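Section 4 - Moving an existing blog into Homgate

Applies to personal and family blogs with up to 500 posts. For larger blogs, see Section 6.

1. In the old blog, open **Settings > Export** and save the archive.

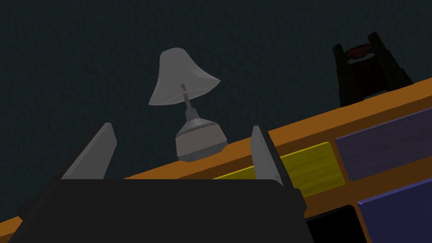
2. In Homgate, select **Import**, then choose the archive. Keep the browser tab open until the post total is shown.

> **Caution:** Importing the same archive twice creates duplicate posts.
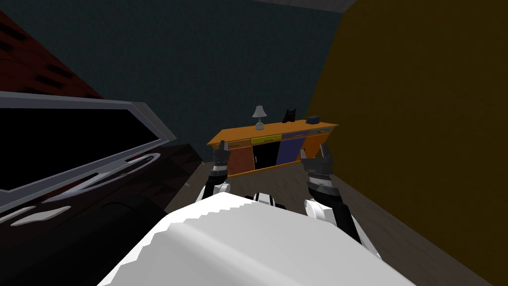 **Are the original post dates kept?**
Original dates are kept if the archive includes them. Undated posts are set to January 30, 2016 and listed under **Needs review**.

3. Open **Authors** and match each old name to an account. Unmatched posts stay hidden.
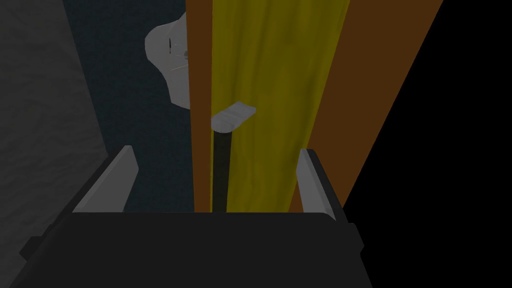
*Figure 4-3. Gripper with two light grey fingers.*

4. Set the home time zone. Scheduled posts follow this setting - comments do not.

Note: Drafts are removed after 14 days unless opened.

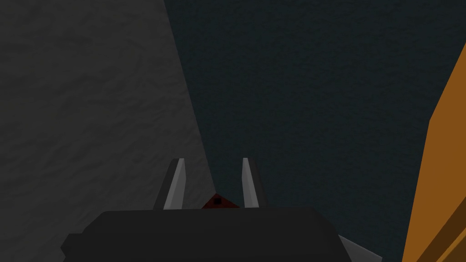

## 4.1 Redirecting the old address

1. Copy the redirect line from **Address**.
2. Paste it into the old blog's header field and save.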